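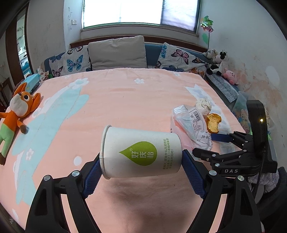

Item 2: paper cup held between the gripper's two blue pads, pink blanket below.

Minutes of the equipment review, Kusstead office, March

Chair: Chia-jung Ho
Apologies: none

1. Minutes of the last meeting
Agreed with one correction. The Horketti quote was for 1456 dollars per set, before shipping.

2. Horketti hand-held gripper kit
The group went over the kit on trial. Paper cups and wrappers are the main items on our tidying list, and soft surfaces such as blankets stay in the test plan. Chia-jung said the pads are easy to change but the spare pads are sold only in packs, and asked for a price on singles. Two people found the grip tiring after an hour – a lighter handle is listed as an option.
The trial log stands at 397 pickups. The target before we decide is 2000.
Action: Chia-jung to ask Horketti about single pads and the lighter handle.

3. Dradis service plan
Dradis offers repair by mail with a loaner set. The draft does not say who pays return shipping. Held over until we have that in writing.

4. Chow software
The license covers 2 computers. We need a third seat for the sorting desk. Price to be requested.
Action: office to write to Chow.

5. Other business
Labels for the storage bins have been ordered. Next meeting at 10 a.m., same room.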